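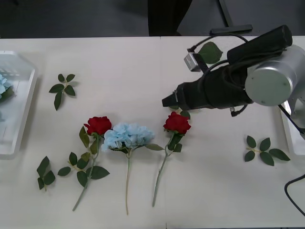 Robot arm gets two in three artificial stems into the tray in Prollthorpe trial

Prollthorpe, 8th March

A robot arm being tested on artificial flowers in Prollthorpe can now put a stem in the correct tray about two times out of three, according to results released by Closard, the company running the trial. The company says that is not good enough for a packing room, and it has no plans to move the arm out of the test area this year.

The job sounds simple. Stems are laid out on a white table with clear plastic trays at the sides. The arm has to pick up one flower at a time, work out whether it is a rose or a hydrangea, and set it down in the tray for that kind. Loose leaf sprigs are mixed in with the flowers and have to be picked up too.

Closard supplies artificial flowers to gift shops and event planners. Its packing room in Ellton gets a steady flow of returned displays, which arrive in boxes with everything mixed together. Staff pull them apart by hand, straighten what can be straightened, and send the good stems back to stock. The sorting table is the job that most often gets put off when orders are heavy, and in December it usually stops altogether.

The project, known inside the company as Kerr, was set up to find out how much of that table a machine could take over.

In the first round, the arm made 700 attempts to pick up and place a single item. It succeeded in 465 of them. The gripper fingers were then changed for a narrower pair and the whole set of 700 was run again. This time the arm succeeded 479 times. The project team had hoped for a much bigger gain from the new fingers and says the change was worth keeping but did not fix the main problem.

That problem is tangling. A rose stem with leaves on it tends to hook whatever is lying beside it. When two blooms overlap, the arm may close on the right stem and still bring up part of its neighbor. A person sorting by hand gives the stem a little shake or a twist and carries on. The arm has no such habit. It moves at one steady speed to the tray, and anything hanging from the flower goes with it or drops on the way.

Blue hydrangeas did better than red roses in both rounds. They have a wide head and a mostly bare stem, so there is more to see and less to catch. Roses failed most often when they were lying close to another flower. Single sprigs of leaves were the worst of all. They are light and flat, and the fingers often pushed them along the table before getting hold of them.

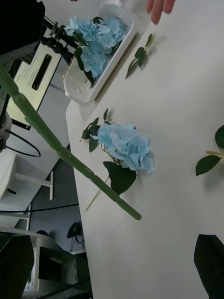
A blue artificial hydrangea on the sorting table, near a clear tray of matching florets and leaves.

Where it lost time

Closard also timed the arm, although speed was not part of the original test. A table set with six items took it several minutes to clear, including pauses when it lifted its gripper away and looked again. An experienced packer in Ellton can clear the same table in well under a minute, and will usually be checking for bent wires and frayed petals while doing it. The arm does no checking of that kind. It places a damaged rose in the rose tray exactly as it would a good one.

The company says quality checks could be added later, but it wants reliable picking first. It also points out that a slow machine would still be useful if it could be left running overnight. At the present success rate it cannot. Somebody has to be close by to pull stems apart, reset the table and pick up what has fallen on the floor. During the trial a member of staff stayed at the table the whole time.

A placement was counted as a success only if the item ended up fully inside the correct tray with nothing else attached. Stems left hanging over the rim were marked as failures, even when the kind was right. Staff in Ellton have questioned that rule, because a stem over the rim can be nudged in with one finger and would never be called a mistake in the packing room. The team kept the rule so the two rounds could be compared, but will record those cases separately from now on.

Long stems caused most of the rim failures. The trays were chosen for their size on the shelf and are short for a full rose. Closard is looking at a longer tray and may also turn the existing ones so that the stems can lie along them. Neither change would need any new software.

The arm works from several camera views. One comes from beside the table and takes in the layout. Others come from the wrist and are used for the last part of the approach, when the gripper and the stem are close together. The team says the close view matters most for thin stems, where a small error means the fingers shut on nothing. It is also the view that is hardest to use once petals are very near.
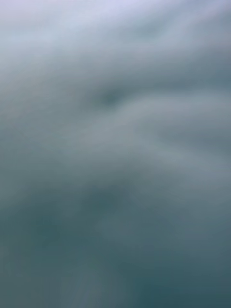 WORK & WAREHOUSE

What it means for packing staff

No jobs are affected by the trial, and Closard has told staff in Ellton that the sorting table will go on being worked by hand. Returned displays often include ribbon, foam blocks and wire, and none of those were part of the test. The arm has only been tried with roses, hydrangeas and leaf sprigs laid out on a clean surface.

Packers were invited to Prollthorpe to watch the second round and were asked what they would want from a machine. The most common answer was help with unboxing, which they described as the heaviest and dirtiest part of handling returns. Several said they did not mind sorting. A few asked whether the arm could simply hold a stem upright while a person wired it, a job that takes two hands and is hard on the wrists. The company has added that request to its list but has not tested it.

There is also the matter of space. The packing room has one long bench along a wall, and a fixed arm would take up one end of it. The cables would have to be moved off the work surface as well. Closard says it would not consider putting the equipment there until the arm could clear a mixed table without help, and it has not set a date for that.

A third round is planned in Prollthorpe with the same types of flower. The team wants to try having the arm slide overlapping stems apart before it picks anything up, which is closer to what the packers do. It will also try lifting each item a short way and pausing, to see whether anything else has come up with it. Both steps will make the arm slower.

The narrower fingers will stay on for the next round. Results will be shared with staff in Ellton before they are published.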